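Presupuesto para un brazo robótico con cámara en la muñeca: ¿qué me estoy dejando fuera?

Foro de ayuda > Automatización en talleres pequeños > Compras y presupuestos

rullon_taller
publicado un viernes por la tarde

Hola a todos, y perdonad de antemano el rollo, que cuando me pongo a escribir no sé parar. Tenemos un taller pequeño de arreglo y preparación de textil (manteles, ropa de trabajo, punto, un poco de todo) y después de darle vueltas todo el invierno nos hemos decidido a pedir presupuesto para un brazo que recoja prendas de una mesa y las pase a la siguiente. Nos han llegado dos ofertas, una de Bredau y otra de Avcı, y las dos me parecen razonables, pero no consigo compararlas, porque una lleva la cámara de muñeca incluida y la otra la cobra aparte, a 735 euros, con soporte y cable.

Nos dejaron probar el equipo unos días y la verdad es que nos encantó. Lo que me tiene mosca son las imágenes de la cámara pequeña. Cuando el brazo va ligero salen muy movidas, con las rayas de la tela hechas un borrón.

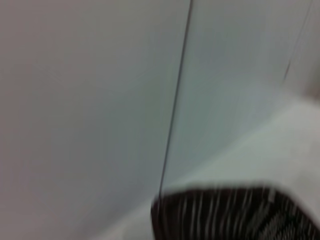

Con el brazo parado la cosa mejora bastante, pero claro, si hay que pararlo en cada prenda me quedo sin la mitad de la ventaja. ¿Merece la pena pagar una cámara mejor desde el principio o empiezo con la básica y ya veré? Y otra cosa, ¿cuánto reservaríais para lo que no viene en la oferta? La idea es tenerlo funcionando en agosto, que es cuando bajamos el ritmo y podemos trastear con calma.

¡Mil gracias por leer hasta aquí!

hilo_y_tuerca
respuesta más votada

¡Hola y bienvenido al club! Nosotros pasamos por lo mismo y te cuento lo que haríamos hoy, con el dinero ya gastado y las lecciones aprendidas.

Antes de cambiar de cámara, miraría la luz. Un borrón como ese sale cuando el tiempo de exposición es largo para la velocidad que lleva el brazo, y con más luz puedes acortarlo. Nosotros pusimos un par de paneles difusos encima de la mesa (de los que no hacen brillo, muy importante si tenéis superficies claras) y con la cámara de serie nos apañamos. Pregunta a las dos casas si la exposición se puede fijar a mano; si una te dice que no, ya tienes con qué comparar. Pregunta también si es de obturador global, que con el brazo en marcha deforma menos la imagen, aunque para quitar el borrón lo que cuenta es la exposición.

En cuanto a la parte escondida del presupuesto, yo apuntaría en una hoja aparte la luz, la pinza para tela (las de serie suelen venir pensadas para cajas y piezas duras, y un género de punto se les escurre que da gusto), la protección de la zona, la evaluación de riesgos y las horas de formación. En nuestro caso, entre unas cosas y otras, se nos fue hasta un 40 % por encima de lo que ponía la oferta. No digo que a ti te pase igual, pero resérvalo, y si sobra, pues mira, para dedos de recambio.

Y pide que te hagan la prueba con vuestras prendas, a la velocidad a la que pensáis trabajar. Mete alguna a rayas y alguna lisa y oscura, que se comportan muy distinto delante de una cámara. Si el comercial te pone pegas con eso, insiste con cariño, que casi siempre acaban cediendo.

wisthorpe_mant
respuesta

La básica. Si luego no te vale, la cambias, pero deja por escrito que el soporte admite otro modelo.

puntada_larga
respuesta

Buenas, yo de cámaras entiendo lo justo, pero sobre los plazos sí que te puedo decir algo. Si lo quieres para agosto, pregunta ya quién te atiende en esas fechas, porque a nosotros nos montaron el equipo justo antes de vacaciones y estuvimos dos semanas esperando a que alguien cogiera el teléfono. Pide que la puesta en marcha vaya con fecha en el contrato y que una parte del pago quede para después. ¡Mucha suerte y ya nos contarás cuál eliges!

rullon_taller
comentario

Muchísimas gracias a los tres, de verdad. Lo de la luz ni se me había ocurrido. Voy a escribir a Bredau y a Avcı para preguntar por la exposición y os digo lo que me contesten.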